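My cloud bill and me: a small business breakup story

I run a mail-order shop with two employees and a website that gets busy in April and dozes the rest of the year. I'm telling you that up front so you understand how silly it was that I was paying for 929 gigabytes of hosted storage, plus a database big enough for a regional airline.

How did I get there? Slowly, and with a lot of clicking "yes." When we moved everything off the old server under my desk (it doubled as a foot warmer, and I do miss it in winter), I signed up with Calvo on a starter plan. Then came the backups. Then the backups of the backups, which I'd switched on one night around eleven after reading a scary article. Every one of these had its own line on the bill, and every line had a name like "warm tier replica, zone B." I'd look at it, feel tired, and pay.
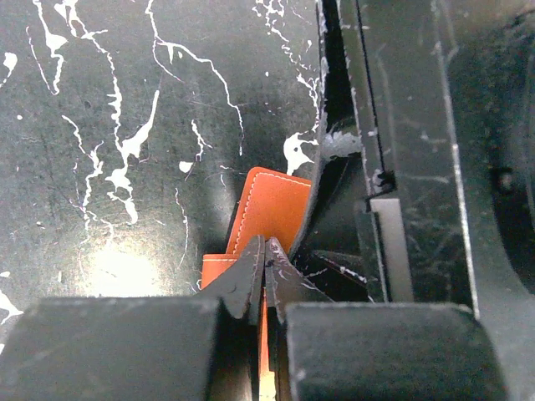

An orange leather wallet with white stitching, held in a gripper above a black tabletop.

What finally woke me up was a month when the bill came in at $300 and we'd hardly sold a thing. I called my friend Stavros Vukadinović, who looks after systems for a chain of dental offices and has the patience of a man who explains passwords for a living. He asked me to share my screen and then went very quiet.

"Do you know what this one's for?" he asked, pointing at a database I'd named test-final-2.

I did not. It had been running day and night for more than a year.

So we made a list. Stavros is big on lists, and he wouldn't let me delete a single thing until every item had a sentence next to it saying what it did and who'd yell if it disappeared. That took two evenings and most of a pizza. A surprising number of sentences came out as "I think this was for the newsletter?" Those we paused and left alone for a couple of weeks. Only one of them turned out to matter, and it was the thing that prints our return labels, so I found out fast!

Then we got to the fun part, shopping around. I'd always assumed that moving providers would be like moving house, with the crying and the lost lamp. I looked at Flendengate first. Lovely dashboard, really pretty, but their support page sent me in a circle three times and I gave up before I'd found a phone number. Brostach was cheaper on paper until Stavros made me read the bit about transfer fees. Getting your files in costs nothing. Getting them out again is where they make their money, and if your customers download a lot of pattern sheets and catalogs, as mine do, that adds up in a hurry.

I ended up at Irkeck, a smaller outfit that charges one flat price and lets you set a hard spending cap. I can't tell you how happy that cap makes me. If some bot decides to download our spring catalog 1000 times overnight, the site slows down and I get an email. With my old setup, the site would've kept humming along and I'd have gotten the news on the invoice.
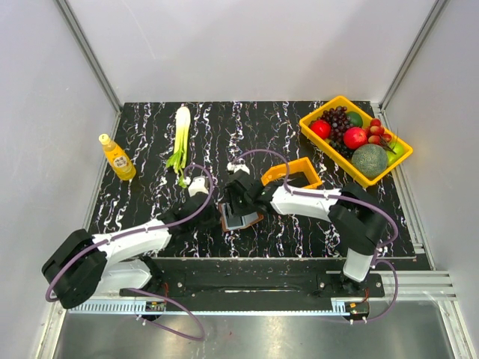

Two robot arms over a black tabletop with white and purplish veining.

The move itself took a weekend and one bad Tuesday-ish sort of morning when the order form kept emailing people their receipts twice. Most customers were nice about it. One wrote back to ask if she'd been charged twice as well (she hadn't) and then bought a second set of bulbs, so I'm calling that a win.

A few things I'd pass along if you're staring at a bill like mine. Put a name and a date on everything you create, even the throwaway stuff, and especially the throwaway stuff. Turn on spending alerts before you do anything clever. Mine goes off at $200, and so far it's gone off once, when I uploaded all our product photos at full size like a fool. And do a test restore of your backups. I'd been paying for three copies of everything and had never opened one. When we tried, the oldest copy was fine, the middle one was fine, and the newest was an empty folder.

Stavros says he wants to look at my email setup next. I've told him I'm busy until the bulbs ship.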